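Home Stories Submissions Archive About

The Sorting

Llinos Howells had 14 days to decide whether to keep the machine, and she had used up 11 of them moving furniture out of its way.

It came from a company called Cindora. Her daughter had paid the deposit and said it would help with the laundry until the hip healed. The man who set it up, Gumaro Ibarra, was polite and wiped his boots. He told her it was good with towels.

"And shirts?" she asked.

"Getting there," he said.

It was good with towels. It took 3 minutes over each one and left the corners nearly square. On the fourth day she gave it a fitted sheet and went to make soup. When she came back it had folded the sheet into a sort of loaf and was starting over.

She called the help line and got a woman named Aleksandra Śliwiński, who asked her to describe the loaf.

"Does it hold together?"

"Yes."

"Then it'll mark that as finished. You can tell it no."

So Llinos told it no, many times that week. It didn't mind. She found that she did, a little. She had raised two boys and a girl and had never liked the sound of the word.

The jerseys had belonged to Rhys, the older boy. They had been in a box since he moved out west, and they smelled of the box. She washed them in the afternoon and put them on the sofa. Then she sat in the kitchen doorway with her cane across her knees.

"Fold those," she said.

The arm went over the cushion and stopped, the way it did when it was working something out.
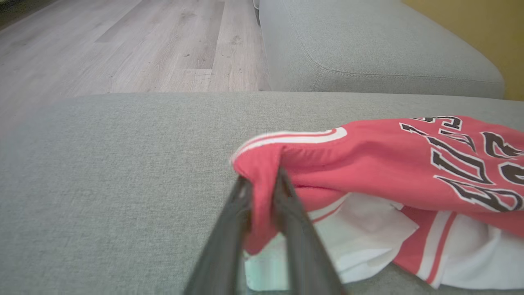
"Not by the front," Llinos said. "You'll crack the letters."

It let go. It waited, and then it took hold again a little farther along, and lifted, and everything underneath came too. She watched it put the whole lot down. She watched it try again.

Rhys used to leave them on the bathroom floor. She had picked up that red one after every game for three seasons and complained about it every time.

At five the phone rang. It was Gumaro, asking if she had made up her mind.

"It can't do a shirt," she said.

"No, ma'am. Not every shirt."

"How long till it can?"

He said he didn't know. She liked him better for that.

The motor hummed in the other room. Llinos got up, leaned the cane against the arm of the sofa, and took hold of one shoulder of the jersey.

"Like this," she said.

Comments (3)

Delyth Phillips: My mother was the same with the dishwasher. Loved the loaf.

Yiran Lü: Did she keep it? I wanted one more page.

hillroad51: Fitted sheets beat me too, and I have hands.

Contact the editors | Copyright Jonness Stories | Back to top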